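Home Forum Projects Help Desk Search Log in

Briltik Shared Workshop – Help Desk
Ticket 77: Sock folder, right gripper lets go halfway through a pull
Opened by: Parveen Siriwardena
Project: Grekel (two-arm laundry build)
Status: Open

March 31, 2018

Hi all! Me again with the sock robot. I know I said the last ticket would be the last one for a while, but Grekel has picked up a new habit and I've run out of ideas on my own.

Short version: the right gripper closes on a sock just fine, holds it for a second or so, and then opens by itself as soon as the arm starts to pull. No error on the laptop. The log says the gripper is at its commanded position the whole time, which is a lie, because I'm standing there watching the sock hit the table. The left gripper runs the same code and has never done it.

Stuff I already tried, so you don't have to ask:

Restarted everything (twice, full power off, waited, coffee).
Swapped the gripper cables left to right. Fault stayed on the right arm.
Swapped the cables back, because then the left one was too short to reach over the elbow and I didn't want to snag it.
Turned the grip force up. It drops later in the pull but it still drops.
Ran the arm with no sock at all. Never opens. Of course.

That last one bugs me the most. It only happens with something in the fingers, and it's much worse with the thick socks than the thin ones. I thought it might be slipping, but the fingers really do open, I can hear the motor.

Parveen

---

Reply from Su-bin Han

Ooh, fun one. What's the current limit on that gripper? If it's holding against something squishy the motor never gets to where it wants to be, so it sits there drawing current until the driver gives up. Empty fingers meet each other at the spot you calibrated, so no complaint. Thick sock, more distance left to go, sooner it quits. Can you paste both config files?

---

Reply from Parveen

Both say max_current 3000, and I checked them side by side. Only difference I can find is the close offset, which is 4 on the right and 2 on the left. I don't remember setting that!

---

Reply from Young-sook Ko

The offset might have been me, sorry. I was in back in September helping with the finger mounts and we reprinted the right one. If I remember, the new print came out a hair thick and we bumped the number so the tips would meet. If somebody has since refitted the mount and seated it properly, you'd be telling the fingers to close way past the point where they touch. Have you got photos of it working? The mount and the fingers, and a close one with fabric in the grip if you can.

---

Reply from Parveen

Sure, pictures from the bench. I haven't touched the offset yet.

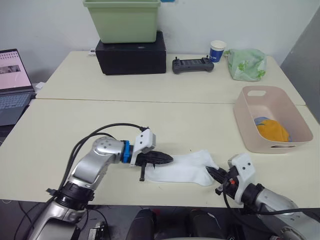
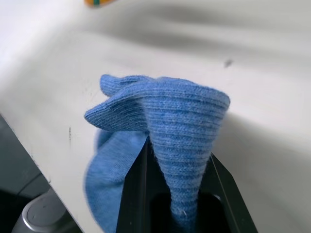
Top: white sock between the two grippers. Bottom: blue sock, wrist camera, cuff in the fingers.

Couple of notes. The white mounts on both arms are the printed ones, and as far as I know the right one is Young-sook's September print, but there's no label on it so don't hold me to that. The blue sock is the one I've been using as the torture test – the cuff is nice and thick and it bunches up like crazy once it's twisted down between the fingers. If the theory is "too much fabric in the way," that's the sock to prove it on.

Also I'd love an opinion on where I'm grabbing. Right now the code goes for the cuff on anything with ribbing, and I kind of like it there because the ribs give the fingers something to hang on to.

---

Reply from Su-bin Han

Cuff is fine by me! I'd grab less of it though. Look at how it narrows down to nothing where it goes in between the fingers and then flares way out above. That's a lot of cloth going through a small gap. Try going in shallower so you've got one fold, maybe two, and leave the force where it is.

But do the offset first, and ONLY the offset. If you change both you'll never know which one it was.

---

Reply from Banafsheh Ranjbar

Jumping in because I wrote the gripper driver and I feel a bit responsible. Su-bin has it mostly right. There's a stall timer in there: if current stays over the limit for long enough, it releases so you don't cook the motor. The bad part is that after a release it reports the last commanded position and not the real one, so your log looks perfect. That's a bug and it's mine. I'll put a fix in the Min branch this weekend so it at least prints a warning.

In the meantime, set log_current to true and watch the number while it pulls. You should see it climb and then fall off a cliff right when the fingers open.

---

Reply from Parveen

Okay, did it in order like good children.

1. log_current on, offset left at 4, thick sock. Climbs, climbs, flat at the limit, drops to nothing, sock on table. Exactly what Banafsheh said.
2. Offset down to 2 to match the left. Same sock. It held! Through the whole pull. I did it again and it held again. Third go it let go near the very end, so I'm not popping any corks.
3. Offset still at 2, thin sock. Fine every time.

So we're a lot closer. Current with the thick sock still creeps up during the pull, it just starts from a lower place. I'm guessing Su-bin's shallower grab is the rest of it, but that means redoing the approach height and I have to give the bench up soon.

One more thing I noticed while I had my nose in there. With the power off, the right fingers feel stiffer than the left when I open them by hand. Not stuck, only draggy. Could that be lint? This thing has handled an awful lot of socks.

---

Reply from Young-sook Ko

Totally could be lint. Take the two fingers off, blow out the slide, and check the little rail for fuzz wound around the ends. Don't oil it, oil and lint make felt. There's a can of dry lube in the Haneo cabinet, second shelf, and please put it back.

---

Reply from Parveen

On it next time I'm in. Leaving this open until I've done the cleaning and the shallower grab, and until I've got the new driver with the warning in it. Alžběta Tóth has the bench after me and wants to know if she can leave the arms where they are – yes, just park them first and keep the offset at 2 please!

To do:
– clean right slide, dry lube
– approach height, one or two folds of cuff
– pull the Min branch when Banafsheh says it's ready
– write the offset on the mount with a marker so we don't do this again

Contact the help desk | © 2018 Briltik Shared Workshop | Back to top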